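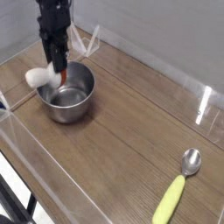 Ticket: Nurno gripper kit, soft object routine
Status: reopened by customer
Opened: December 2019
Supplier: Herkix support desk

Fault as reported
The listing says the kit handles "soft household items straight from the box". We ran the supplied routine 30 times with a white soft toy and a steel bowl. It stopped with a grip error 17 times. Your first reply was to restart the controller. Done, no change.

Supplier reply 1
Please lower the closing force and check the fingers are vertical over the bowl before they close.

Customer
Force lowered by 5 steps. Fingers look vertical to me.
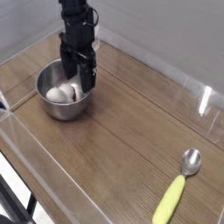 Gripper fingers down in the bowl, with the white item under the left one.

I don't accept that this is a set-up fault. The demo on your site uses a foam block on a flat table, and a block doesn't sag or roll away from the finger. For 3,000 pounds I expected the bowl to have been tried by somebody at your end.

Supplier reply 2
Could you send the results with the object held over the table, away from the bowl? Please leave everything else where it is.
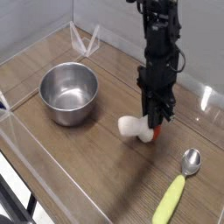

Steps still open
1. Herkix to say whether the grip error threshold can be changed by the user. The July manual mentions it and gives no menu.
2. Customer to rerun with the old firmware, if Herkix will supply it.
3. Refund request on hold until step 1 is answered.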